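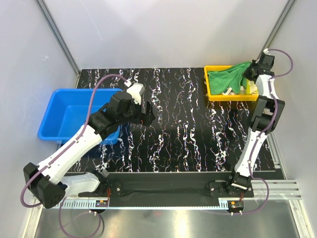 Two controllers, one pair of arms: my Gwynne cell project

Monday 8 January

What I was trying to find out

My project was meant to be about folding. It ended up being about controllers, because every time a cloth slipped I couldn't tell whether to blame my own code, the fingers or the box sending the commands. So I asked if I could drop the folding and compare the two controllers we have in the lab, the Lunel and the Marnier, on the same arms with the same grippers and the same pile of cloths. My supervisor said yes straight away, which makes me think the folding plan had always looked a bit hopeful!

The job itself is simple. A cloth starts in one bin, an arm picks it up, the two arms lay it out in the middle of the table, and then it goes into the other bin. The blue bin is on the left and the shallower yellow one is in the far right corner. I ran it in both directions, as I had a hunch the deep bin would be harder to pick from (it was, by miles).

How I set it up

I kept the bins where they were from start to finish and only changed the controller and its cable. Both controllers got the same target positions, the same closing force and the same top speed. The Wadeo software did the logging for both, so at least the times come off one clock.

I did 200 runs on each controller, spread over 8 days. I swapped controllers every morning so that neither one got all the tired afternoon runs, when I was more likely to drop a cloth in badly or forget to press record. A run counted as good if the cloth ended up fully inside the second bin without me touching anything. If an arm stopped for more than 2000 ms I called it a stall and wrote it down separately.

Picking from a heap

Picking one cloth out of a crumpled heap was where the two felt most different. The Marnier closes the fingers in one quick snap. That's great when they are already round a fold, and hopeless when they're only brushing the top of it, because the cloth just gets pushed away. The Lunel closes more slowly and carries on adjusting as it goes. I found it painfully dull to watch at first, but it got hold of the thin cloths far more often, and I stopped minding.

The yellow bin caused its own trouble. It's a long reach for the right arm, and with the Marnier I got a little wobble at the wrist as it arrived. I tried turning the speed down and the wobble went, but then the Marnier was as slow as the Lunel and I'd lost the main reason to like it. I put the speed back up for the proper runs and just lived with it.

Laying out in the middle

For this part the arms have to work together, one gripper to each side edge. What matters is whether they arrive together. If one is late, the other drags the cloth sideways and you get a ruck down the middle.
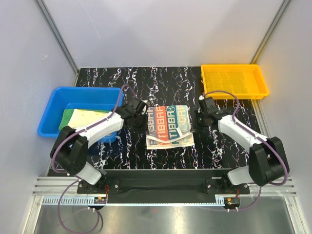

Figure 2. A printed cloth between the two grippers in the middle of the table.

I really expected the Lunel to win here too, and it didn't. The Marnier kept the two arms in step much better, and I had hardly any drags with it. With the Lunel the left arm was often a touch behind the right. I swapped the cables over to see if the lag would move to the other arm, and it stayed on the left, so I think it's in the settings for that channel. I haven't found it yet.

The printed cloths were useful, by the way. Big stripes and letters show up a twist that you'd never notice on plain green.

Things I got wrong

I didn't write down how I dropped each cloth into the bin, and I wish I had. Some of my heaps were kinder than others and there's no way to tell from the log which was which. I also only used 2 sets of finger settings, both picked by feel in the first week. Somebody who tuned each controller properly could well get a different answer from mine.

The Wadeo log also saves nothing if you close it before stopping the run. I found this out twice.

What I'd use

For picking out of a bin, the Lunel. For anything with both arms on the same cloth, the Marnier, at least until the left channel on the Lunel is sorted. I've got the cell again until May, so the next job is to go through those channel settings, then repeat the laying-out runs with a fixed way of dropping the cloths in.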